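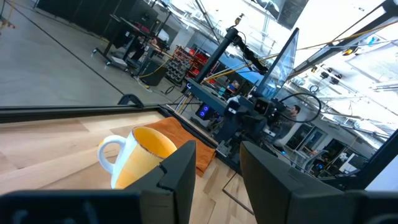

Fig. 6. Wrist camera view with the fingers at the mug.

4. Fingers, wrist cameras and cables

By now you've got the Brumlow bolted together, both arms wake up when you ask them to, and you're itching to make it pick something up. I was too! Give this section 20 minutes first. Most of the odd behaviour I've had out of my own cell came down to a finger screw, a nudged camera or a cable with no slack in it, and I blamed the software for all of them.

You'll need the small hex key set, a soft dry cloth, a few reusable cable ties and a mug you don't mind dropping.

CAUTION: Put both arms in Hold and press the stop button before your hands go anywhere near the fingers. Hold on its own isn't enough. The gripper will still close if someone sends it a command from the laptop, and it closes quicker than you'd think.

4.1 Fingers

1. Open the gripper all the way from the Dalisay screen, then press stop.
2. Wiggle each finger sideways. A tiny bit of give is normal. If it clicks, the base screw is loose.
3. Nip the screw up with the short end of the hex key. Stop when it feels firm - these go into plastic, and I've stripped one by being keen.
4. Wipe the gripping faces and run the cloth along the slots and ridges, where the fluff collects.
5. Release stop and close the gripper on nothing. The position readout should settle at 1,795. If it stops short, something is caught between the fingers or one of them has gone on crooked.
6. Do the other arm. Don't assume it's fine because the first one was.

Note: The fingers come in handed pairs. If you've had both off at once and can't remember which went where, close them slowly and watch the tips. Swapped fingers meet at the base and gape at the top.

4.2 Wrist cameras

The Fovo cameras sit very close to the work, so the fingers take up a lot of the view. Plenty of people see that for the first time and go straight for the bracket to tilt the camera away. Please don't. You want both fingers in there, and you want to see what happens when they reach the thing they're picking up.

7. Open the live view for one wrist and move the arm to the Table pose.
8. Check that both fingers show, coming up from the bottom of the view. If one has vanished, the bracket has twisted.
9. Slacken the bracket screw half a turn, straighten it up by eye, and tighten again.
10. Stand the mug on the table and jog the arm down until the fingers are either side of it. Watch the live view while you do it. The rim should stay sharp enough to follow.
11. Close slowly. If one finger touches well before the other, open up, shift the mug over and have another go. A mug shoved along by a single finger usually ends up on its side.
12. Save the view as your reference for that arm. Next time something feels off, you can put the two next to each other and see whether the camera has moved.

Note: A wrist camera sees well past the table, and the room will look tilted whenever the wrist is. That's fine. Only fiddle with exposure if bright ceiling lights are making the fingers go so dark that you can't make out their edges.

4.3 Cables

My least favourite job, and the one I do most often. The cables run along each arm and then down by the side rails, so they bend every time the arm does.

13. With the arms still stopped, follow each bundle with your fingers from the gripper back to the rail. Feel for flat spots and kinks.
14. Leave a loop of slack at every joint. At full reach the loop should still hang a bit.
15. Tie the bundle to the arm between joints and never across one. Leave 8 mm of play under each tie.
16. Bring both arms in to the Facing pose, grippers pointing at each other across the table, and look at the whole thing from above. 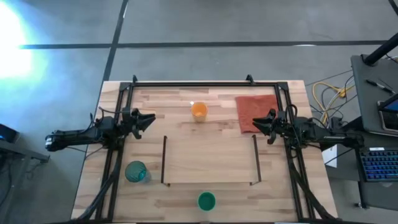

Elif Naz Taşdemir wrote back after the last version of this guide to say that step 16 belongs before step 15 on a new build. She ties nothing until both arms have been through the Facing pose and out to full reach, and then has the slack where she wants it first time. Fair enough. If you're building from scratch, do it her way. If you're checking a cell that's already tied, keep to my order.

17. Release stop and run the Slow Sweep at 40 per cent speed with a hand on the stop button. Listen as well as look. A cable rubbing on a rail makes a dry scratchy noise that's easy to hear when the room's quiet.
18. Check the floor beside the table. Anything lying where you walk gets moved or taped down now, before it's wrapped round an ankle.

CAUTION: If a cable gets pulled tight during the sweep, hit stop and leave it stopped. Don't try to free the cable while the arm is live, and don't jog backwards hoping it'll sort itself out. Unplug the Niveck supply, lift the arm by hand, then free the cable.

4.4 How often

Do the fingers every morning, before the first run. Reference views want checking weekly, or straight after any bump. I go over the cables once a month and again whenever a gripper has been off, as the bundle never goes back quite the way it was.

If the readout in step 5 is still wrong with clean, tight fingers, turn to section 7 and re-zero the gripper.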